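Pillow pack

A pillow pack, also called a flow pack, is a sealed bag made from a single strip of film and widely used for snack foods, candy and crackers. The film is folded into a tube, closed along its length by a back seam, and sealed across both ends. Single-serving packs are usually sold loose or in a larger outer bag.

The cross seals are cut as the bags leave the line, and a toothed blade is common because it gives the buyer many places to start a tear. The front panel carries the brand name and artwork, while required information is normally moved to the back.

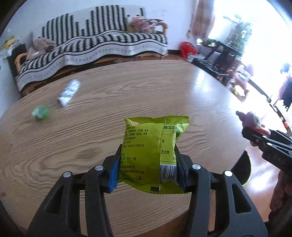 Back panel layout depends on the position of the seam, which takes up a strip of the surface and can stand up as a flap. Designers generally divide the printing into two blocks, one on each side. On a yellow-green snack packet with Chinese labeling, the ingredients, storage advice and company address are set to the left of the flap, and the nutrition panel and barcode are to the right, with part of the printing hidden under the fold. A black rectangle at the lower end of the seam is a registration mark. Marks of this type are read by a sensor on the packing line so that each bag is cut at the correct point in the artwork.

The packaging writer Pentti Kiiskinen divides back seams into 2 types. In a fin seal, the inner faces of the film are joined and the edge is folded flat. In a lap seal, one edge overlaps the other, which saves film but requires a material that seals on both faces.

See also: Heat sealing, Sachet, Stand-up pouch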